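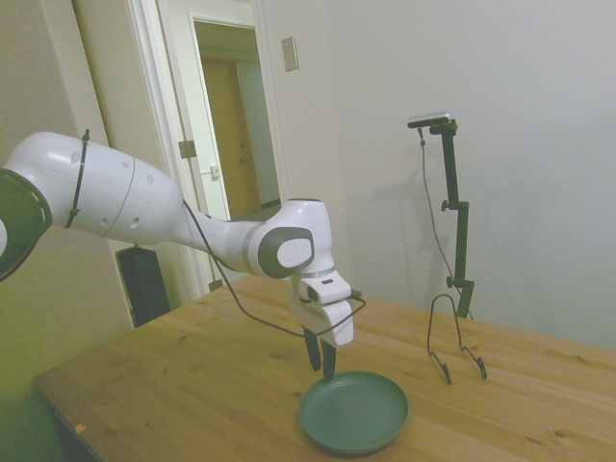

To: Muriithi Drama Fund
From: Milagros Collado, series producer
Wednesday, March 3, 2021

Osbridge / Dakmont crossover: second progress report

Scripts for both halves are in. The Osbridge hour is close to shootable. The Dakmont hour is not, and I would rather say so now than in June. It still relies on a ferry fire to get two casts into one building, and I am not convinced anyone will believe the hospital sends a surgeon to a harbour.

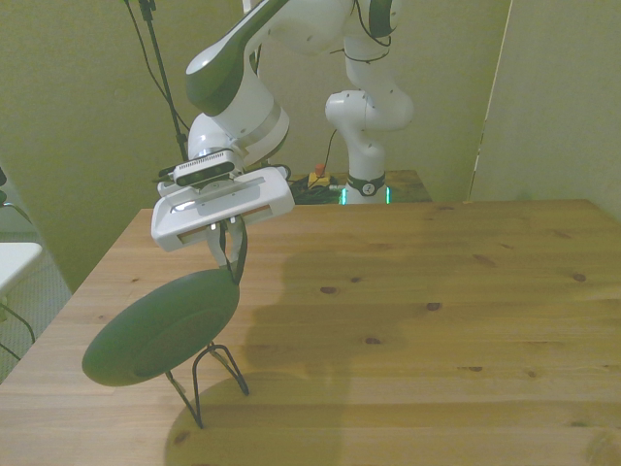

Robot arm holding a dark green disc on a wire stand

Junhao Jiang has cut the number of shared scenes from the first draft. I asked for more cuts. Viewers who follow only one of the shows should be able to skip the other, and at present they would miss the end of a marriage.

The audience research you paid for came back last week. Of 324 regular viewers asked, 70 said they would watch both episodes on the night. The agency calls this encouraging. I can't see how, given that all of them were picked for already liking Osbridge. I would not base the advertising spend on it. 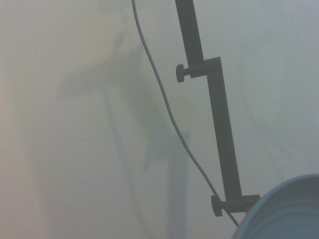 We have also been offered a two-night launch at Plostlow, with 700 seats each evening. It sounds generous until you read the terms, which have us paying for the empty ones. I have not signed.

Money: the script stage came in £1,000 over, all of it on the third rewrite of the ferry sequence. We will cover that from our own contingency.
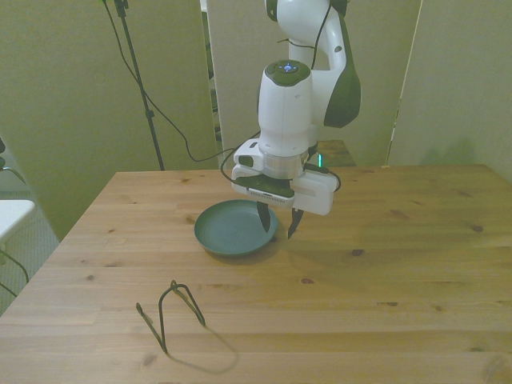 Robot arm over a dark teal plate on a light wooden table

Still open: the running order, the Dakmont ending, and whether the romance survives past part one. Junhao thinks it should. I have yet to read a scene that persuades me. The revised Dakmont script will reach you before we ask for the next payment.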